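The office of Plinico is on the second floor, above a shop for bicycles, and the owner makes the coffee herself. She has translated manuals and letters for small firms for 16 years. I asked her first why she still keeps paper.

"Because my clients change their mind," she said. "They call me and ask what we agreed three years ago. The computer shows me the last version. The paper shows me what I was thinking, with my pencil on the side."

She started alone, in her kitchen. Her first big client was Povemano, a maker of garden tools, and the job was a catalog with a deadline of 12 days. She slept very little, she told me, and she made one mistake that she still remembers: a rake became a comb.

"They were kind," she said. "They laughed, and then they sent me the next catalog."

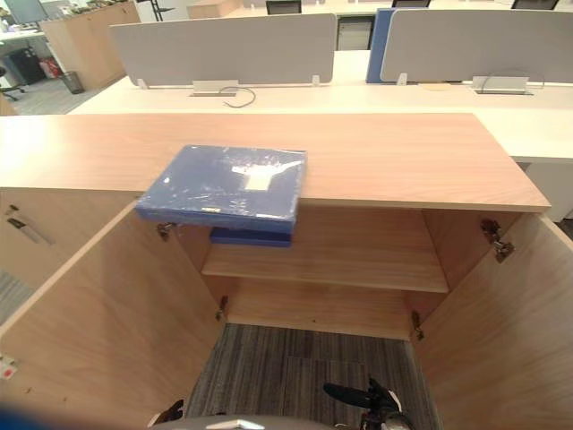 Today she works with two colleagues, and they divide the languages between them. I wanted to know if the work became easier with the years. She thought for a while before she answered.

"The words are easier. The prices are harder. People want everything tomorrow, and they want it cheap." She does not accept a text now before she has read one full page of it. Last August she refused a long contract from Luo for this reason – the text was not finished, and the date was already fixed.

Does she regret it? "A little, in September, when I paid the rent."

In the afternoon she had a call with another client, so we stopped at 3. On the stairs she told me that she would like to translate a novel one time, a short one, with no tools in it.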